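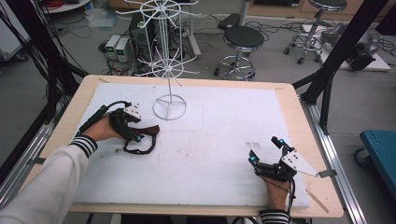
The white wire rack, on its foam board

Benham Makers Board > Selling in Person > First season at the Umali hall, should I drop my prices?

trinidad_b
Hi everyone, long-time reader and very occasional poster. I make crocheted keychains and little bag charms under the name Poka (my niece picked it when she was small and it stuck), and after selling only to friends and coworkers I finally have a table at the Umali hall market starting in February. It's the Sunday one, indoors, thank goodness.

The table is $165 for the day, which made me gulp a bit. I went over on a Sunday as a shopper to get a feel for things, and there were two other people with crocheted charms, and both of them were well under what I charge. My small charms are $14 and the bigger ones with the beads are $22. The other tables were at $8 and $10. They were nice, too! I'm not going to pretend mine are miles better. I use Drumska cotton, which costs more, and I sew in my ends properly, but I don't know if anybody walking by can tell that.

So do I come down to $10 for the first few months and build up some regulars, or hold where I am and possibly go home with everything I brought? My husband says hold. My sister says come down. I've been going back and forth for a week and I'm tired of myself.

Oh, and the small ones go on a rack. The rest will lie flat in trays.

Trinidad

genalyn_dp
Congratulations, Trinidad! That hall is a lovely place to start, it's warm and people come in slow and stay a while, especially if it's raining.

Please don't come down. I did exactly that my first year with my soap, and I spent the next two years trying to climb back up. The regulars I had built were regulars for cheap soap. When I went up by a dollar I got comments, and when I went up another dollar I got a lady who put the bar back and told me she remembered when it was five. I still see her. She buys from somebody else now and waves at me very nicely.

Fourteen is fair for something made by hand with decent cotton. Say the word Drumska on your card if you like, the yarn people will know it, and there are a lot of yarn people.

Genalyn Dela Peña

nmaglaya
I'm going to disagree with Genalyn, with affection, because we've had this argument in person over coffee more than once.

Soap gets used up and people come back for it. A keychain is an impulse. Somebody is walking by with a coffee in one hand and a kid in the other and they see something cute and they either buy it in the next ten seconds or they're gone. At ten dollars they hand over a bill and don't think. At fourteen they start looking for change or a card, and the kid is already pulling toward the donuts. I sell wooden magnets and I tested this over most of a winter. I made $248 on my best day at the old price and I beat it nearly every week after I went to an even ten.

I wouldn't touch the $22 ones, though. Those people have already decided they like you.

trinidad_b
Oh dear, now I agree with both of you. Nestor, were you making the magnets any faster by then? A small charm takes me most of an hour with the face on it, and at ten dollars, after the cotton and the ring and the table, I start to feel a little silly.

nmaglaya
Fair question. Yes, I have a bandsaw and a stack of blanks, so that does change things. I'd still want something on the table at ten or under. Could you make a plain one with no face?

d_estrella
Jumping in from the pottery side. What Nestor said at the end is what I'd do. Leave everything you have at its price and add one small thing that's quick to make. For me it's ring dishes. I throw them at the end of the day from leftover clay and they pay for the table before lunch, and then I can relax about the mugs and be pleasant to people, which I'm not when I'm worried about the table.

One thing about that hall, Trinidad: ask for a spot along the left wall as you come in if you can get it. The middle aisle gets more feet but they're all heading for the food, and the light on the wall side is much kinder to color.

And bring a thermos. The coffee line is terrible until 11.

fotini_z
I'll be the grump here. I've had a table on and off for years (linens, mostly tea towels and aprons) and I think all of this about the magic number is overdone. People at Umali will pay fourteen. They'll pay eighteen. What they won't do is pick through a tray. If half your stock is lying flat, that half is going to sell slower at any price, because older shoppers don't like bending over and younger ones walk right past anything below eye level.

I'd also drop the idea that you need regulars. The organizers told us the hall gets roughly 3000 people on a good Sunday. You need a tiny slice of them to like you once.

genalyn_dp
Fotini, I love you, but I have sold from flat trays forever and done just fine! Soap in a tray looks like a bakery. People want to touch it.

fotini_z
Soap, yes. They're sniffing it. I wouldn't do it with tea towels, and I wouldn't do it with charms, they'll tangle by noon.

trinidad_b
They do tangle, she's right. I had them in a bowl at my church sale and spent the whole afternoon picking them apart while people stood there waiting.

All right, I think I have a plan. The ones with faces stay at $14, the beaded ones stay at $22, and I'll make a batch of plain little mushrooms at $8 for the kids with the donuts. I'll write to the hall tonight and ask for the left wall. I haven't decided about the trays. I might pin the beaded ones on cork if I can find a piece that isn't too heavy to carry from the parking lot.

Does anyone know if they let you in early to set up? The email says 8 but my neighbor swears people were in there before that.

d_estrella
Side door opens at 7:30. Knock loud.

nmaglaya
Eight dollars is awkward, you'll need a mountain of singles. Just saying.

genalyn_dp
Nestor, let her be!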